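Louro Anti-Vibration Feet for Washing Machines and Dryers

Brand: Louro
Sold by: Driltunness Home
Product code: LR-239
Pack: four feet, one spirit level
Guarantee: 2 years

Louro feet are thick rubber cups that sit under the four corners of a washing machine or tumble dryer. They soak up some of the shaking during the spin and stop the machine creeping across a smooth floor. The machine's own screw feet stay in place and rest in the cups, so there is nothing to drill or glue.

They suit tile, vinyl, concrete and sealed wood. On carpet the ribbed base has little to hold on to, and we suggest the Trisomau board (sold separately) underneath.

Why machines walk

Most freestanding machines move when one foot is not carrying its share of the weight. The drum pulls to one side on the spin, the light corner lifts, and the whole cabinet shuffles. Rubber feet help with grip and with noise passing into the floor, but a machine that rocks before you fit them will still rock afterwards. Level it first.

If the machine is new and bangs loudly on its first wash, check that the transit bolts have been taken out of the back. Feet will not cure that.

Specification

Material: solid rubber, grey
Height added under the machine: 25 mm
Weight of set in box: 624 g
Base: ribbed, non-marking
Fits: round or hexagonal screw feet
Not suitable for: machines on castors, stacked machines, integrated machines fixed to a worktop

Check the gap above your machine before ordering. Under a standard kitchen worktop there may not be room for the extra height, though you can win a little back by winding the screw feet in.

Fitting

Allow half an hour. It is a job for two people, as one has to tilt the machine while the other slides the feet under.

1. Switch off at the wall, pull out the plug and close the water taps.

2. Ease the machine forward until you can reach both sides. Watch the hoses, which are often shorter than you expect.

3. Wipe the floor and let it dry. Soap residue is the usual cause of slipping.

4. Tilt the machine back a little and place the two front cups. Lower it slowly.

5. Tilt it forward and place the rear cups in the same way.

6. Put the spirit level on top, side to side and then front to back. Adjust the screw feet and tighten the lock nuts up against the cabinet.

7. Press down on opposite corners. If there is any rocking, go back to step 6.

8. Slide the machine back, making sure it touches neither the wall nor the cupboards, then open the taps and run a short empty wash. Check the door and the lower front panel for drips before you load it. 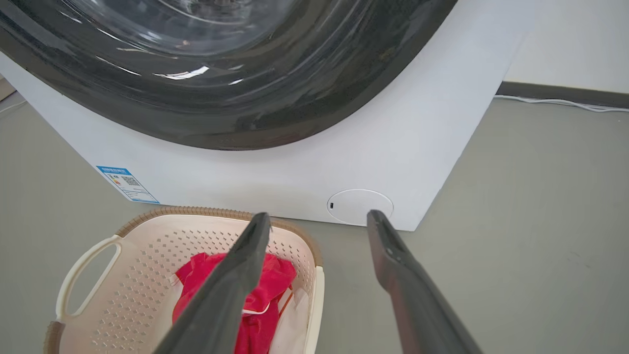

Care

Wipe the feet with warm water and washing-up liquid. Do not use bleach or white spirit. Check the level again after a few weeks, as the rubber settles slightly under the weight.

Delivery and returns

Orders placed before 3 pm leave our Horovdale warehouse the same working day. Unused sets can be returned in their box. The grey version is in stock; black is due back in March.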